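Textile Care and Household Water — Handout for Unit 3
Prepared by Mei Montoya, corrections by Gervasio Escobar
Version of 2012-03-27

Please read this before the seminar. The calculation sheet will be given in class, so you do not need to print it.

1. Where the water goes

In the last unit we spoke about the kitchen. Now we come to laundry, which in many homes is the second or third largest user of water. We use the household diary from the village of Lernosar, which was kept until July. The family of the diary wrote down 412 liters for one week of washing in their old top loader, and 466 liters in the week when guests stayed. These are numbers of one home only. Do not use them as an average in your essay.

A top loader must cover the clothes with water. A front loader turns on a horizontal axis, so the clothes are lifted and fall again into a small pool at the bottom. This is the main cause of the difference in water use, and it is enough for our course.
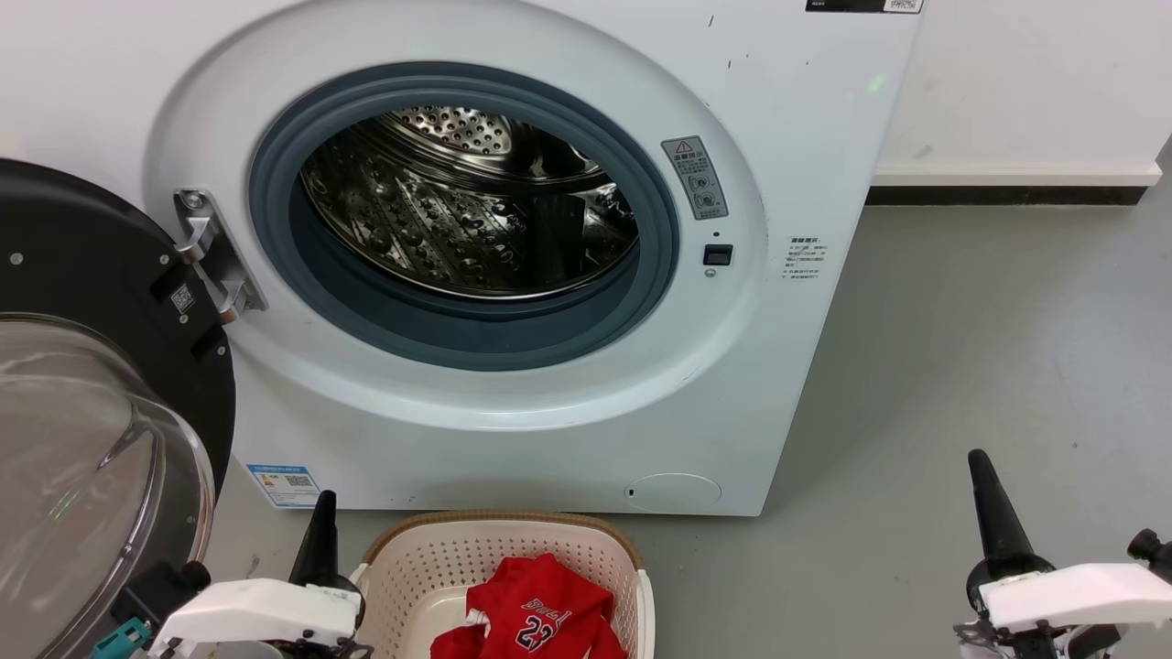 Fig. 1. Front-loading washer with the door open; the drum has rows of small holes.

2. Mechanical action, heat, chemistry, time

These four are often drawn as a circle (see Poretti, chapter 2, in the reader). If you make one part smaller, another part must become bigger. A cold wash needs more time or a better detergent. A short wash needs more heat or more movement. Students often forget that the load also changes the circle: in a full drum the clothes cannot fall, and the mechanical action becomes weak.

Mahmoud adds water hardness as a fifth part. I prefer to keep it under chemistry, but you may follow either author if you say which one.

3. Fibers

Cotton is strong when wet and accepts heat. Wool has scales on the surface of the fiber, and with heat and movement the scales lock together — we call this felting, and it cannot be reversed. Polyester takes little water, dries fast and keeps oily smells longer than cotton. For this reason sports clothing is a good topic for the short essay: it is washed often, it is light, and the soil is mostly sweat and skin oil.
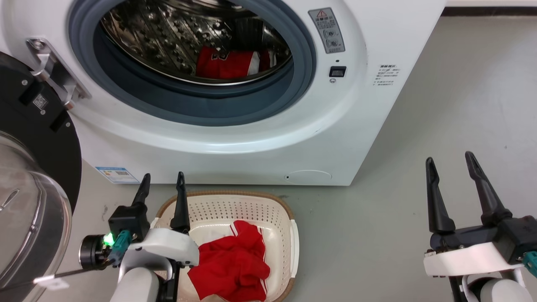 Fig. 2. Red garment with white trim in the drum.

Printed numbers and letters are a separate question. Many of them are held by a layer that becomes soft with heat, so the care label of the whole garment follows the print and not the fabric.

4. For the seminar

Read the Immont case in the reader, only the part on rinsing. Bring one care label from home, copied by hand with all symbols. Write up to 3 sentences on which symbol you find unclear and why.

Essays are handed in on paper. Please put your name on every page.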